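Home | About us | What we do | Rooms | Join us | Contact

About Mamley

Mamley began with a pair of secondhand gloves, a very patient landlord and the idea that the easiest way to explain housework to a robot is to do the housework with it. Trí Châu had spent years training hotel staff, and he was sure (he still is!) that people learn a room by handling what's in it. So that's how we work. One of our operators takes the controls, the robot's arms and hands follow along, and everything it sees and does is kept as one run for it to learn from.

We're 17 people now, and most of us came from jobs like hotel work, home care and moving furniture, so we have strong opinions about duvets. Our bedroom is everybody's favorite place to work, with the white bedding, the honey-colored nightstand and a teal cloth waiting on the bed for the next run.

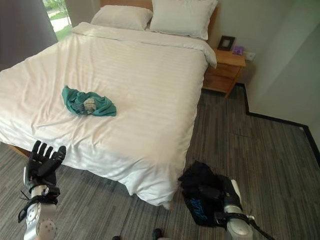 How we teach

Every new operator starts out slowly, beside someone who has done it for a while, and we don't hurry them. Cloth is hard to handle through a robot's fingers, and a crumpled one is never the same shape twice, so we do it again and again and talk it over afterward, usually with coffee. Last April we recorded 1138 runs, and we were very proud and rather tired.

Come and see us

We love visitors, and school groups of up to 25 are welcome if you write to us first.

Contact | Privacy | © Mamley | Back to top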